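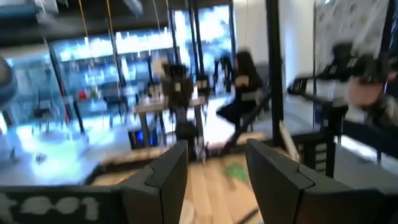
Looking out between the fingers of a gripper, with other arms at work across the floor.

Pindarier opens orders for its Stostance gripper kit

29 Aug 2018

Print this page | E-mail this article

Good news for anyone who has ever lost a week to bolting a homemade gripper onto an arm it was never meant for. Pindarier has opened orders for Stostance, a two-finger gripper kit that comes with its own wrist camera, cabling and control software - all in one box, and all meant to be up and running the same day.

We had a trial set on the bench in June and liked it a lot. The part that won us over is the camera. It sits right behind the fingers and looks straight down the gap, so you see what the gripper is about to close on and a good stretch of the room past it too. If you share floor space with other arms, that wider view is a real treat. You can keep an eye on your neighbors and still line up a small part on the floor.

The fingers swap out with a single hex key, and the kit includes 11 tips, from narrow ones for thin stock to wide pads for boxes and bags. The mounting plate comes drilled for 8 arm models, with a blank plate for everybody else (ours needed the blank one, and it took an afternoon with a drill press).

There are two versions. The Stostance 400 is the basic kit. The 402 adds force sensing in both fingers and a longer cable, and it's the one we'd pick for work with anything soft or easy to crush. Both run on the free Donska control package, so programs written for one will load on the other without changes.

A few gripes. The printed guide skips the camera setup almost completely, and the cable clips supplied with the basic kit are too stiff to move once they are on. We also wish the carrying case had a slot for the spare tips - ours ended up in a sandwich bag. None of that spoiled the fun, and we were sorry to pack the set up and send it back.

Orders go through Baluyot, which is handling sales and repairs for both versions. Kits can be returned within the first month, and Baluyot will lend a set to schools and clubs that want to try one first.

Search this site: Enter keywords Go

Contact us | Copyright 2018, all rights reserved | Back to top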